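4. Cell setup and upkeep

4.1 Hardware and layout

All runs use the same cell, one arm, one parallel gripper, one wrist camera. The arm sits on a Makora base plate, bolted at the corners and pinned on one side so it goes back to the same spot after service. We kept the layout dull on purpose. Tray on the left of the arm, drop bin on the right, e-stop within reach of the person loading. The controller cabinet is under the bench and gets its own fan; the first cabinet had none and shut down twice on warm afternoons in September.

The gripper is driven through an Edov board over a serial link. Not fast, but steady. Finger plates are held by two screws each and are treated as wear parts. A spare set is kept in the drawer with the hex keys, already cleaned, because hunting for plates in the middle of a run cost us more time than any real fault did.

4.2 Zeroing the fingers

Zeroing is done at the start of every shift and after any plate change. Steps as we run them: power on with the fingers clear, open to the hard stop, write that position as full open, close at low force until the plates touch, write that as zero. Open and close again 3 times and compare the readings. If the last two readings differ by more than the limit in the config file, stop and check the screws before anything else. Loose screws were the cause in most cases we logged. A worn drive belt was the cause in the rest.

One thing that caught us early: the controller keeps the old zero after a soft restart. So a plate change followed by a soft restart gives a gripper that thinks it is shut when it is not quite. Full power cycle needed. This is now written on the cabinet door.

4.3 Camera mount

The wrist bracket is a Vadico part, modified by us (one slot lengthened so the camera can tilt a little further down). Tilt is set by hand against a printed wedge and then locked. We tried setting it by eye. Bad idea, the angle drifted between operators and the policies trained before the change did worse after it. With the wedge, drift went away as far as we can tell.

Lens is wiped before each session. Cable is strapped at the wrist and again at the elbow, with slack between teh two. Without slack the connector works loose, usually in the middle of a long episode. Replaced 11 cables before we figured that out.

4.4 Service interval

Plates come off and get cleaned every 200 cycles. Belt tension is checked at the same time. Over the study the cell logged 377 service entries, counting the short ones (wipe lens, retighten strap). Most entries took a few minutes. Belt replacement is the long job, up to half a day, as the gripper housing has to come off and the camera has to be set again afterward. We dont try to save the old camera pose. Faster to redo it.

4.5 Simulated twin of the cell

Before a change goes on the real arm it goes into the simulated cell first. The twin was built in Murthy, with the gripper geometry taken from the drawings and the camera placed from the bracket measurements. It is checked again whenever the bracket or the plates change, by rendering from the wrist camera with the fingers open. 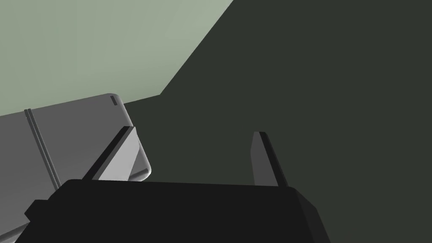
Figure 4. Wrist view in the simulated cell, fingers open, gray object at left.

Camera placement in the twin is the setting we got wrong most often. A small error in tilt is hard to spot in the numbers and easy to spot in a render, so the check is done by looking. What we want is the top edge of the gripper housing near level across the lower part of the view, and both fingers in sight with clear space between them, as in Fig. 4. Overlap matters too. There the left finger crosses the lower-right corner of the gray object, and a policy working from this one view has to cope with that hidden corner. We left overlaps like this in when building the test poses. Surfaces are kept plain, flat color only. Textures were tried and slowed rendering without helping the pose check.

If the render fails the check, fix the camera transform first and leave the finger model alone. We did it the other way round once and ended up with two errors that hid each other. Any accepted transform is saved with the plate set it was made for, and the old file is kept. Results in Section 5 use the transform saved after the last plate change.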